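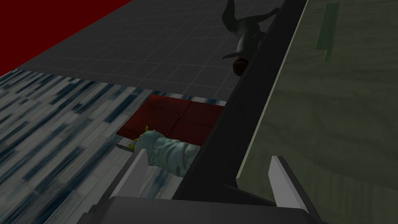
Prirnanow-users digest
2 min read

Re: wrist view drifts during teleop in sim

On Fri 2 January, Noelia Herrero wrote:
> I have 60 demos recorded by remote control in the Yorath
> scenes. On replay the gripper ends up short of the table
> edge. Same arm file, same seed. Is the camera mount wrong?

The mount is fine. Your log shows commands stamped on arrival at the simulator, and the hand controller runs almost 200 ms ahead of that. Replay uses the stamps as written, so every reach starts late and gets clipped when the episode ends.

Set stamp_source to "controller" and re-export. You don't need to record again if the raw files are still there. Check episode 323 first; it has the longest reach.

Separate point: keep the fingers fully open until the approach is finished. Half-closed starts gave us poor policies in July, and dimming the lights made them worse.

Proka 2 reads the new stamps without changes. Bevgate needs the patch.

Recent threads
- Bevgate patch for controller stamps
- Gripper width units in Proka
- Yorath floor textures missing after export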